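Week 3 notes: Collecting demonstrations by hand

Unit: Learning from Examples, Flarkville campus
Posted 2018-12-10

Read these before the practical. They cover what I said in the lecture plus a few bits I ran out of time for. The reading on behaviour cloning is still on the unit page and you'll want the first half of it under your belt.

Where we got to last time

We ended week 2 with a policy as a plain function: observations go in, actions come out. If you have enough pairs of the two, you can fit that function the way you'd fit anything else. The catch is the word "enough". Text and photographs are lying about everywhere, but a record of what a hand did, moment by moment, while it folded a tea towel has to be made by somebody. I love this part of the subject, because the quality of the whole system is decided by people doing ordinary chores with care.

Three ways to get the pairs

Teleoperation. You drive the actual robot from a leader arm, a joystick or a headset. The actions come out in the robot's own terms, so there's nothing to translate. It's slow, though, and you need a robot for every person collecting.

Kinesthetic teaching. You take hold of the arm and push it through the task. Good for feeling the forces, but your own body is in every view, and tasks that need two arms get awkward very quickly.

Hand-held grippers. You leave the robot out of it altogether and do the job with a gripper you carry. The Brodau exercise uses these, and so will you. They go anywhere you can walk, and most people are comfortable with one by the end of their first session.
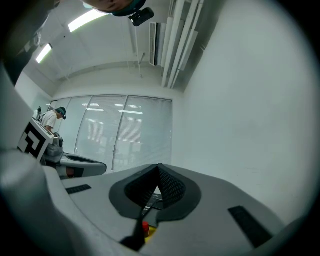
Hand-held collection has one awkward question at its centre: how do you know where the gripper was? A robot arm has encoders in its joints and can tell you. A gripper in your fist has nothing of the kind, so its path through the room has to be worked out from something else, usually camera views and sometimes an inertial sensor as well. Printed square markers help a great deal. The white block with the black-and-white pattern on the second gripper is a fiducial of this sort: if a calibrated camera can see its corners clearly, and you know how big the square is, you can solve for where it sits and how it is turned relative to that camera. Do that for every usable view and you have a path. Cover the marker with your sleeve, or turn it too far side-on, and you have a hole in the path that you'll need to fill or throw out.

The other half of the action is the opening between the fingers. Please don't forget it! Every year somebody hands in a lovely smooth trajectory with no gripper width in it, and the policy they train glides up to the cup and never closes.

What goes in an episode

One episode is one attempt at one task, start to finish. In the Fanel format each one holds:

the video, with its time stamps
the gripper pose at each step
the gripper width at each step
a short task label in plain words
a note on whether the attempt succeeded

Keep failed attempts in a separate folder and label them properly. We'll use them in the second half of the unit when we talk about recovery.

Timing

Sort this out before anything else. If the video and the pose stream are out of step, you are teaching the policy to act on what it hasn't seen yet, or on old news. The training loss can look perfectly respectable the whole time. Our check is simple: tap the gripper on the bench twice at the start of every episode, find the taps in both streams, and line them up.

Variety

Resist the urge to do the same neat pick over and over. Move the object. Start from a different height. Swap the mug for an uglier mug. Work from the other side of the bench, and change the lighting if you can – a policy trained under one set of lights can get quite upset under another. What you should keep steady is the manner of the thing: don't do half your grasps from above and half from the side for no reason, or the model will happily average them and miss both.

Slow down a little, too. Your arm can do things the target robot can't follow. If the fitted motion breaks the joint speed limits when we replay it in simulation, the episode gets dropped.

For the practical

Work in groups of 2 or 3. Calibrate first and save the calibration file with your data. Sign the gripper out under your group's name, and put it back on charge when you've finished.

Bring a task of your own in mind, something small with a clear finish. Pouring is harder than it sounds. Putting a lid on a container is a terrific choice – there's contact, there's alignment, and anyone can tell whether it's on.

Write-up is due before the April break. Template and marking guide are in the Saab folder.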